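柴油四驱小面包车冬季前自检与保养步骤

适用车型:上世纪九十年代的平头或半平头四驱小型厢式车,涡轮增压柴油机,自动变速箱带分动箱。本文以编辑部的一台进口旧车为例,里程表读数不作参考,车架和发动机都是原装。其他同类车型的步骤大同小异,油品规格和拧紧力矩请以本车的维修手册为准。

更新日期:9月4日,星期三

开始之前

整套检查一个人做需要一天,两个人做半天够用。车要停在平整的硬地上,拉好手刹,挡位放在P挡,分动箱放在两驱位置。有的车分动箱有空挡,一旦挂在空挡,P挡是锁不住车轮的,所以后轮前后都要塞三角木。

这类车的发动机多半装在前排座椅下面,掀开座椅和盖板就能看到。刚熄火时盖板下温度很高,先等一个小时再动手。盖板的密封条如果已经发硬开裂,顺手量好长度订一条新的,不然冬天开长途,柴油味会一直往车厢里钻。

需要的工具:

公制套筒一套,10到24毫米
扭力扳手
机油滤清器扳手
万用表
冰点仪
接油盆两个,不要混用
手电筒或头灯
抹布、橡胶手套、护目镜
记号笔和纸胶带

第一步:预热系统

柴油车冬天打不着火,先查预热塞。把连接各个预热塞的铜排拆下来,用万用表电阻挡逐个测量,一根表笔接预热塞顶端,另一根接缸体。正常的预热塞电阻很低,通常在一欧姆上下;显示断路的就是坏的。四个里坏一个,夏天可能毫无感觉,到了零下就会启动困难,着车后抖动、冒白烟。

更换时建议四个一起换。拆之前在螺纹根部喷松动剂,放一夜。旧预热塞容易断在缸盖里,拧的时候如果感觉越来越紧,要退回来再喷一次,来回几次慢慢拧出。千万不要加长套管硬扳,断了之后要拆缸盖,工钱比车上所有预热塞加起来贵得多。

装回铜排后,再查预热继电器。钥匙拧到ON,应该能听到继电器吸合的声音,用万用表量铜排电压,应接近电瓶电压。没有电压就往回查继电器、大保险和水温传感器的插头。

第二步:电瓶和启动机

熄火静置一晚后量电瓶电压,12.5伏以上算正常。启动瞬间不要低于9.6伏。有些寒区版本装两块电瓶,两块必须同型号同时更换,新旧混用会把新的那块拖坏。

电瓶桩头上的白绿色粉末用热水冲掉,擦干后用钢丝刷刷亮,再抹一层凡士林。接地线另一端接在车架上,这个位置常年被泥水泡着,容易被忽略。拆下来,把车架接触面打磨到见金属,装回后喷防锈漆。

我们这台车去年冬天启动无力,前后换过一块电瓶和一个启动机,最后查出来是接地线的端子锈断了一半。换线花了20块钱。

第三步:柴油滤清器和油水分离

柴油滤清器底部有一个放水阀。拧松放水阀,按压滤清器座上的手油泵,直到流出来的是清亮的柴油,再拧紧。放出来的液体接在透明瓶子里看,分层说明有水,底部有黑色絮状物说明油箱里长了菌,需要清洗油箱。

滤清器每年入冬前换一次。新滤清器的密封圈抹一点柴油,用手拧到贴合,再转四分之三圈。然后按手油泵排空气,按到手感变硬为止。启动后如果运转几秒又熄火,说明空气没有排净,重复一遍。

加油方面,气温降到零度以下就要换用低标号柴油。不要等到降温当天再换,油管和滤清器里存的还是原来的油,第二天早上照样结蜡。应当提前加一次,再跑二三十公里。

第四步:冷却系统

前置散热器、座椅下发动机、后排独立暖风,这种布局的水路特别长,管子从车底一直通到车尾。后暖风的铁水管走在底盘外侧,是这类车最常见的漏水点。趴下去用手电沿着管路看,重点看固定卡子的位置,有鼓包、掉漆、挂绿色或粉色结晶的,就是快要漏了。

用冰点仪测冷却液,冰点应当比当地最低气温再低10度。颜色浑浊或者有铁锈味的要整个换掉。换的时候:

冷车,打开散热器盖
前后暖风都调到最热
拧开散热器底部放水螺栓,接好
缸体侧面还有一个放水螺栓,也要拧开
放净后拧紧,缓慢加入新液
车头朝上坡停,或者把车头顶高
不盖盖子怠速运转,等节温器打开,液面下降后再补
后暖风出热风以后,再盖盖子

最后一条很重要。后暖风不热,说明里面还有气。带着气上高速,水温表可能一直显示正常,缸盖已经过热了。铝制缸盖的涡轮柴油机过热一次就有变形的可能。

读者Rosalie Bachmann来信问,能不能把后暖风直接堵掉。可以堵,前后两根管都要在三通处断开并用一根短管接成回路,不能简单地用夹子夹住。堵完之后加液量会减少,记得在车上贴个标签,方便以后的人。

第五步:分动箱、前后差速器

油品顺序:先确认加油螺栓能拧开,再放油。这条适用于所有齿轮箱。放完油才发现加油螺栓滑丝,车就动不了了。

放油螺栓带磁铁的,看上面吸附的铁屑。细泥状的灰色粉末是正常磨损;有能用手指捏起来的薄片或颗粒,要继续检查齿轮和轴承。油色发白像奶咖,是进了水,多半是通气管堵塞或者脱落。涉过水的车要特别检查通气管,管口应该高于车架。

前后差速器用齿轮油,后桥如果带限滑,要用带LSD标记的油。分动箱用什么油因车而异,有的是齿轮油,有的是自动变速箱油,千万不要想当然。加油加到从加油口往外溢为止,等它不再滴了再拧螺栓。垫片用新的,铜垫或铝垫都可以。

换完油之后测试四驱。找一段沙石路或者湿草地,低速直行时从两驱切换到四驱,仪表盘上的车轮指示灯应当在几秒内由闪烁变为常亮。一直闪烁,先查真空管。控制前桥离合的真空电磁阀通常装在发动机舱侧面,两根细橡胶管老化后一碰就裂,换新的就能解决大部分问题。

干燥的柏油路上不要挂中央差速锁转弯,方向会变重,轮胎会跳,严重的会损坏分动箱链条。

第六步:自动变速箱

四挡自动变速箱的油要热车检查。跑二十分钟以上,停在平地,怠速状态下把挡位从P到L依次挂一遍,每个挡位停两秒,回到P挡或N挡(看手册要求),抽出油尺擦净再测。油面应在HOT区间之内。油是暗红色可以继续用,发黑、有焦味的就要考虑更换。

换油采用分次重力换油,每次放掉油底壳里的量,补进去等量新油,跑几百公里再来一次。一共三次。从来没有换过油、里程又很高的旧变速箱,不建议用机器循环一次全部换掉。油底壳拆下来清洗磁铁,滤网一起换。油底壳螺栓力矩很小,按对角顺序分两遍拧。

第七步:底盘和车身防锈

车举起来以后,用一字螺丝刀的柄敲打这些位置,声音发闷的就是里面烂了:

前后轮拱内侧与地板接缝
侧门滑轨下方
后减震器上支座
备胎架安装点
前纵梁在转向机后面的一段

冲洗底盘以后至少晾一天再喷防锈蜡。空腔内部用带长软管的喷枪,从原车的工艺孔伸进去喷。排水孔喷完要用铁丝捅一遍,不然水排不出去,反而烂得更快。

刹车盘、排气管、橡胶衬套和传动轴万向节的黄油嘴不要喷到蜡。传动轴上的黄油嘴要用黄油枪打,打到旧油脂从缝里挤出来为止,多余的擦掉。

小件清洁用品和喷壶最好单独装一个盒子,和机油、齿轮油分开放,用的时候不会拿混。
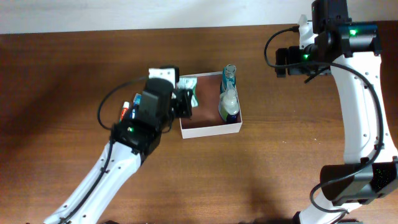 图1:浅纸盒里竖着放的瓶子和喷瓶。

第八步:玻璃、雨刷和门

玻璃水换成防冻型,加好后喷几下,把管路里的旧水排掉。后窗喷水的管子从前面一直走到尾门,要多喷一会儿才能喷到新的。尾门铰链处的软管容易折断,漏出来的水会流进顶棚。

密封条用干净抹布擦净,薄薄涂一层硅脂,可以防止冻住后把胶条撕坏。侧滑门的三条滑轨用刷子清掉沙子,涂白色锂基脂。中间那条滑轨的滚轮磨损以后,门关到最后会往下掉,锁扣对不上。滚轮可以单独换,不用换整个支架。

带天窗的高顶车,四个角都有排水管。往天窗槽里慢慢倒半杯水,看车底对应位置有没有水流出来。不流的,用尼龙鱼线疏通,不要用高压气吹,管子接头会脱开。

第九步:试车

全部做完以后跑一趟,市区和高速都要有。出发前把油底壳、分动箱、差速器的螺栓用记号笔画一道线,回来之后看线有没有错位,再看有没有渗油。

我们的试车路线是从Gernow出发,经山口到Mahama再返回,全程318公里,中间有一段连续上坡。上坡时留意水温,指针超过中间位置就降挡减速,把暖风开到最大。到坡顶以后不要马上熄火,怠速两分钟,让涡轮降温。

费用参考

这次保养的配件和油品合计837元,其中预热塞四个是大头。送到修理厂做,工时费另收520元,不包括底盘防锈。各地价格差别较大,仅供比较。

零件从哪里来

旧款进口车的零件不一定要买原厂。预热塞、滤清器、皮带都有通用件,按照发动机型号查,不要按车名查,同一代车在不同市场装过不同的发动机。我们用过Kiter的机油滤清器和Vidia的真空管,装上去尺寸没有问题。车身件和玻璃只能找拆车件,买之前让卖家拍清楚安装孔和接缝。

常见问题

车子平时只停着不开,还用换油吗?
要换。机油一年一次,刹车油两年一次。停放的车每两周着车一次没有多大用处,不如开出去跑半小时。

正时皮带要不要一起换?
没有更换记录的,买回来就换,平衡轴皮带也一起换。平衡轴皮带断了会卷进正时皮带里,后果一样严重。

冒黑烟怎么办?
先看空气滤清器,再看进气管和中冷器有没有漏气。急加速时冒一点黑烟在老式机械泵发动机上属于正常。怠速也冒,就要检查喷油嘴。

冬季胎要装四条还是两条?
四条。四驱车前后花纹深度不一致,分动箱会一直承受转速差。

勘误:本文六月的旧版把后桥油的加注方法写成"加到低于加油口一指",读者Ambros Berchtold指出有误,现已改正为加到溢出为止。

下一篇:前悬挂扭杆的调整和车身高度测量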